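Why Are There Lines in the Sidewalk?

When I was little I refused to step on the lines in the sidewalk. I hopped all the way to school, and all the way home again, and I was late a lot. It took me years to wonder why the lines were there in the first place!

So let's start with what a sidewalk is made of. Most of them are concrete. Concrete is a mix of cement, water, sand and little stones. The cement is the glue. When water gets into it, the two of them react and grow tiny crystals that grab hold of the sand and stones, and after a while the whole soup is hard as rock. (People say concrete "dries," but it would rather stay damp while it hardens. Builders sometimes spray it with water on purpose.)

Now, concrete has one annoying habit: it moves. On a hot day it swells a tiny bit, and on a cold night it shrinks. You'd never see it happen. But a sidewalk 300 feet long, poured in one giant piece, would be pulling on itself the whole time, and sooner or later, crack!

The lines are the builders' trick. Some are grooves that make a weak spot, so if the concrete has to crack it will probably crack down there, nice and straight. Others are real gaps with something squishy inside, which gives the slabs room to swell. Those are called expansion joints.

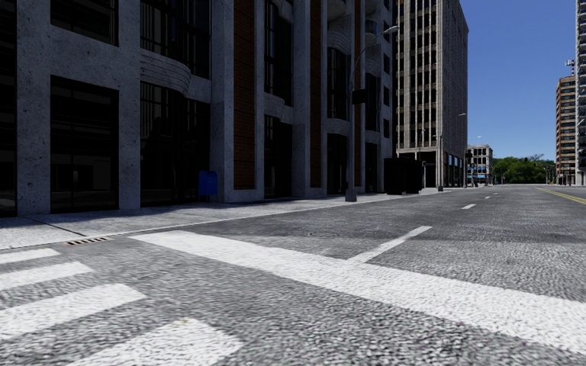
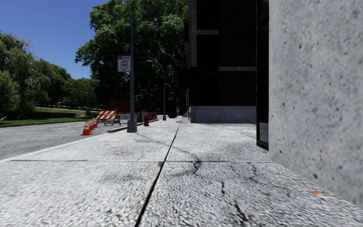
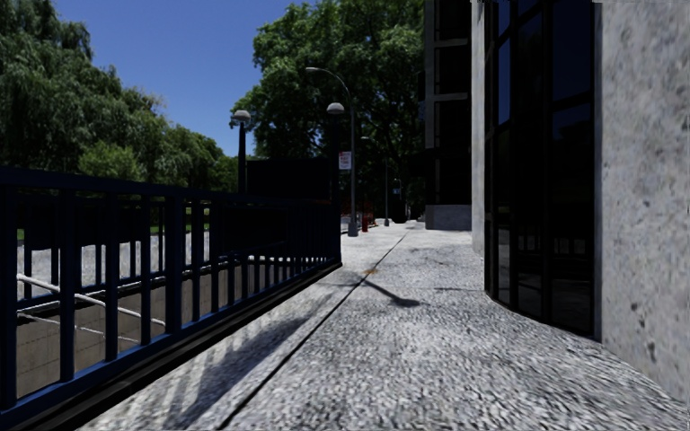 Erzsébet Boros wrote in to say that her sidewalk on Kovács Street has plenty of lines and it cracked anyway, right beside a big maple. "So did the builders get it wrong?" she asks.

Probably not, Erzsébet! I'd blame the maple. Roots grow fatter every year, and a fat root can lift a slab right up. Ice is the other big troublemaker. Water sneaks into a small crack, freezes, takes up more space than it did before, and shoves the crack wider. Do that all winter and by April you've got a real bumpy ride on a scooter.

Want to see ice push? Fill a plastic cup halfway with water, mark the level with a pen, and leave it in the freezer overnight. Check the mark in the morning. Don't use glass for this one, please, it can break.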